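The Second Life of a Cardboard Box

When I moved to Potham I had two suitcases and 30 boxes. The suitcases I still have. The boxes were gone after one week, and for a long time I did not ask myself where they went. I put them on the street in the evening, it rained a little, and in the morning the street was clean.

This is how most of us know cardboard. It comes to the door, we cut the tape, and then it is in our way. But a box has a longer life than the few minutes we give to it, and in the last year I tried to follow it.

Where the paper goes

The sorting hall of Dornex is on the road to the harbor, behind a garden center. Inside it is loud and it smells of wet paper. The boxes come in flat if people were kind, and not flat if people were in a hurry. They are pressed into bales as high as my shoulder, tied with wire, and stacked near the gate to wait for the truck.

At the mill the bale goes into a large tank with water. The machine turns it until it becomes a gray soup, and the staples, the tape and the labels are taken out. What is left are the fibers. They are spread on a moving screen, pressed and dried, and they become paper again.

The fibers do not like this treatment so much. Every time they go through the tank they become shorter, and short fibers make weak paper. For this reason the mill adds some new fiber, which is long and strong. The wavy layer in the middle of the board can be made from the weaker paper. The outside layers need to be better, above all when the box must carry something heavy.

A question of handles

I learned to look at small things. The flutes, for example, should stand upright when the box stands upright, or it will fold under weight. The glue seam should be straight. And then there is the hole for the hand, which I never respected before.

A handle hole looks like a gift, but each hole takes away strength from the wall. If it is too near to the top edge, the board tears when you lift. If it is too low, the box leans against your legs on the stairs. Round ends are better than sharp corners, for a tear likes to begin in a corner.

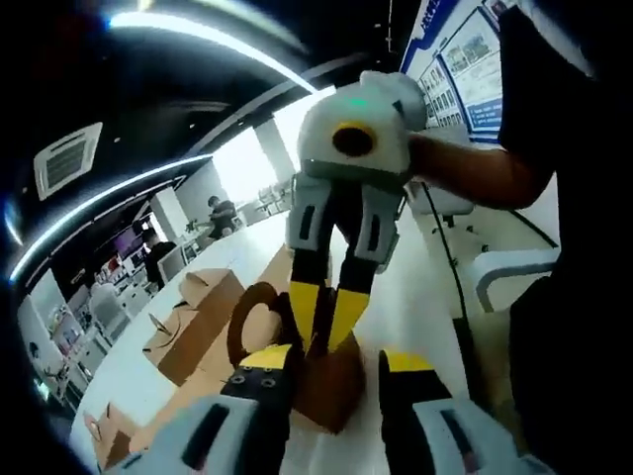 Using it again before the tank

The simplest idea is also the oldest one: keep the box and use it another time. In Ovska, where I grew up, my grandmother kept apples in the same boxes for many winters, with newspaper between the rows. She wrote the name of the apple on the side, crossed it out the next year and wrote a new one.

In Potham there is now a shop called Salazar that buys used moving boxes and sells them again. On the day of my visit there were 489 of them on the shelves, sorted by size. The price is low, and you may bring them back after you move. A box with a soft bottom they do not take. You press on the corner with your thumb, and if it gives way, it goes to the paper bin.

At home I follow a few habits now. I cut the tape with a knife and do not pull it, so the top layer of paper stays on. I keep the flat boxes standing behind the wardrobe, away from the outside wall where it is damp. Greasy cardboard, like the bottom of a pizza box, I tear off and throw away separately.

My last parcel was sent to my sister in Ovska, in a box that already had two old addresses under the new label. She sent it back to me in April, filled with walnuts.

Reader comments

mapleporch: We kept our moving boxes in the garage and the damp got every one of them. Will try the wardrobe next time.

tin_kettle: Good article. You could mention that plain brown cardboard is great under mulch in the garden. Take the tape off first!

R. from the hill: My mother also wrote on the apple boxes. Some had so many names crossed out that we had to open them to know.

Contact the editors | Copyright 2019, all rights reserved | Back to top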